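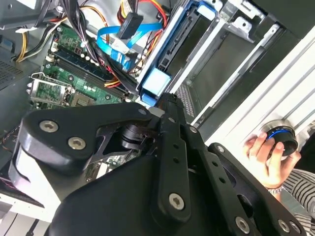 Open Day at the Dondeo Workshop: Frequently Asked Questions

When and where is it?
The open day is in May at the Dondeo workshop in Clernach. Doors open at 10 a.m. and the last demonstration starts at 3:30 p.m. Use the side entrance next to the loading dock. The front door is for deliveries and stays locked.

Do I need a ticket?
Yes. Entry is free, but we have 100 places and each visitor needs one, including children. Book through the form on the Visits page. You will get an email with a start time. Please keep to it, as the demonstration area holds 17 visitors at once.

What will I see?
The main demonstration is computer teardown. A robot arm with a black gripper works on a desktop computer with the cover off and the case lying on its side. The tasks are picking out memory, unplugging cables and removing drives from their bays. A staff member works next to the arm the whole time. After that you can walk through the sorting room and the test benches.

How long does a visit take?
Plan on 36 minutes for the demonstration and as long as you like for the rest.

Does the robot do the whole job by itself?
No. Some steps are done by the arm and some by hand. Cables are the hardest part. They bend, they cross over each other, and no two cases have them in the same place. If the gripper drops a part or misses a connector, the operator stops it and starts that step again. You may see this happen more than once.

Why old desktops and not laptops?
Desktops have more room inside and the parts come out with fewer tools. Laptops are often glued. We may try them next year.

Can I bring my own computer to be taken apart?
Not for the demonstration. We use machines supplied by Gagnon, which have been checked and had their data wiped. You can leave an old desktop at the drop-off table in the yard. Take the drive out first if you want to keep it. We do not accept monitors or printers.

Can I operate the arm?
Visitors do not operate the big arm. There is a small practice arm on loan from Fimar in the sorting room, and anyone aged 10 or over can try it. Expect a line after lunch.

Is it safe for children?
Yes, with an adult. Visitors stay behind the yellow tape. Closed shoes are required in the workshop for everyone, and long hair should be tied back at the practice arm.

Can I take photos?
Yes, without flash. Please ask before photographing staff or other visitors.

Is the building accessible?
The workshop and sorting room are on the ground floor with no steps. The restroom is across the yard, over a short stretch of gravel.

Is there parking?
There are a few spaces behind the building. Street parking in Clernach is free after noon.

What if I can't come?
Cancel using the link in your email so the place can go to someone on the waiting list.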